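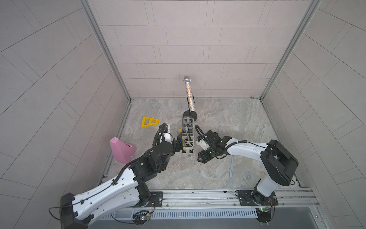

Session 4: Putting Things Away (Storage, Racks and the Small Home)

Welcome back, everybody, and thank you for the lovely pile of floor plans you handed in last time. I've read all of them, some of them twice, and I'll get to them at the end. We are moving on this evening to a subject that people think they already know, and it is my favorite of the whole course, so please forgive me if I wander.

Where we left off

Last session we looked at how a person moves through a small home, from the door to the kitchen to the bed, and where they get stuck. Most of you found the same trouble spot, the first few steps inside the door, where shoes and bags and mail all land together. Keep your sketch of that spot handy. You'll want it for the exercise.

Resting places and storage places

I'd like us to use two terms carefully. A resting place is where a thing ends up when you let go of it. A storage place is where you have decided it ought to live. In a home that works well, the two are close together, often the same spot. In a home that doesn't, there is a long walk between them, and the walk rarely gets made (my own reading glasses are on the washing machine as I write this).

When you visit a client, look at resting places first. Ask them to leave everything as it is, even if they're embarrassed, and they will be! Bok-nam Ki, who taught this course before me and whose notes I still lean on shamelessly, used to ask people to empty their pockets as they normally would when they came home, and then she'd put her shelf wherever their hand went.

Open and closed storage

Closed storage means doors, drawers and lids. It keeps out dust and calms a room down, and it's kind to people who like a plain wall. The cost is an extra motion every time, and you can't see what you own. Open storage means shelves, hooks, pegs and racks. Things are quick to reach and quick to put back, but everything is on show, including the things you wish weren't.

A fair starting point is to keep daily items open and seasonal items closed. Then adjust for the person. Some people forget anything behind a door, and for them even the winter blankets may want an open shelf. Others can't rest in a room with forty objects looking at them.

Going upward

In a small home the floor is the dearest thing you have, so we go up. A tall, narrow holder takes very little floor and gives you several levels, and you'll find that most households can fit one somewhere they hadn't considered, beside a refrigerator or at the end of a counter. Three things to check before you recommend one:

Reach. Sit down, stand up, and try the top and bottom levels yourself. Then have the shortest person in the home try.

Weight. Heavy things go low. A tall piece loaded at the top will tip, and in a home with small children it must be fastened to the wall whatever is on it.

Cleaning. You need to be able to get a cloth behind and beneath it, or move it without a fight.

A case to discuss

Jae-hoon Sung and Ga-eun Han share a one-room apartment in the Plalard building, and between them they own 1,000 paperback books. Neither will part with any. They also cook every night, and the only long wall is across from the stove. Vy Tiêu drew up the first plan for them with all the books on that wall, and she has kindly let us pick it apart. Please read it before we talk. Think about grease, think about light, and think about which of those books are opened in an ordinary month.

Exercise for next time

Choose one resting place in your own home. Leave it alone for a week and write down what lands there each evening. Then give it one piece of storage, bought or borrowed or made out of a box, and keep writing for another week. Bring both lists, however untidy. Please keep your write-up under 700 words.

Reading

Brenda Lockwood's handout on hallway storage, which is in the course folder. Skip the part on built-in benches for now. We'll come to those in December, along with your floor plans if I run out of time this evening, as I usually do.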